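Lestel Files Comments on State Interconnection Rule

ARKVILLE — Lestel, a developer of community solar and battery storage projects, has filed written comments with the state utility commission on the proposed revision of interconnection rules for mid-size generators.

The draft rule would set a single review track for projects between 300 and 500 kilowatts. Under current practice, each utility applies its own screening criteria, and study deposits vary by service territory.

Lestel supports the single track and requests two changes. The first would require utilities to publish available feeder capacity every April. The second would limit restudy to cases in which an earlier project in the queue withdraws or changes its rated output.

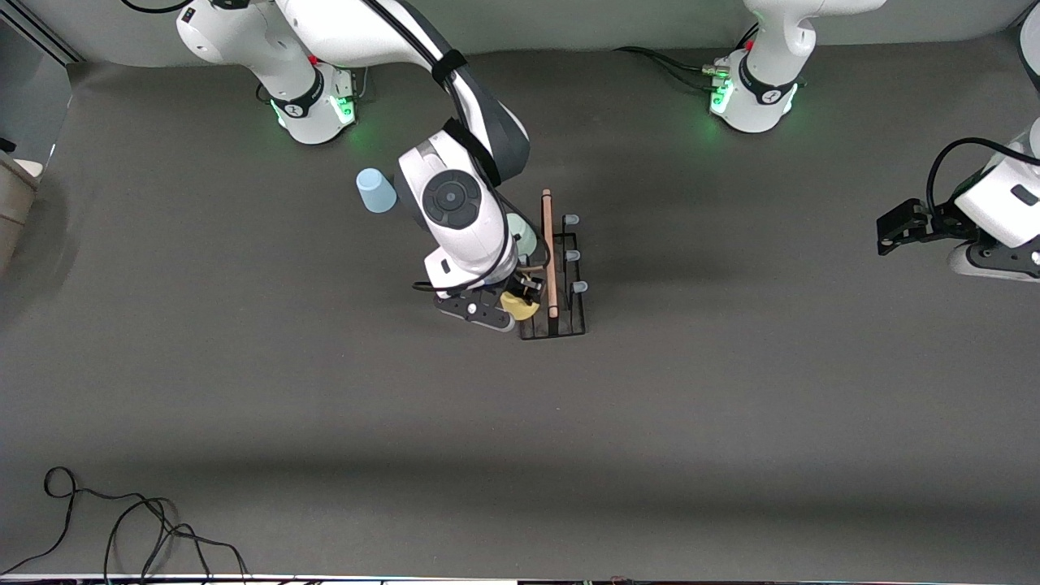

"A fixed review track is workable only if applicants can see feeder capacity before they file," said Bianca Dinu, director of regulatory affairs at Lestel. "Our comments propose specific language for that section."

The company has a 413-kilowatt project, Lullari, pending under the existing rules. The filing asks the commission to confirm that pending applications may move to the new track without a second deposit.

Comments are posted in the commission's public docket. Reply comments will be accepted after the initial comment period closes.

Media contact: Lestel Regulatory Affairs, Arkville office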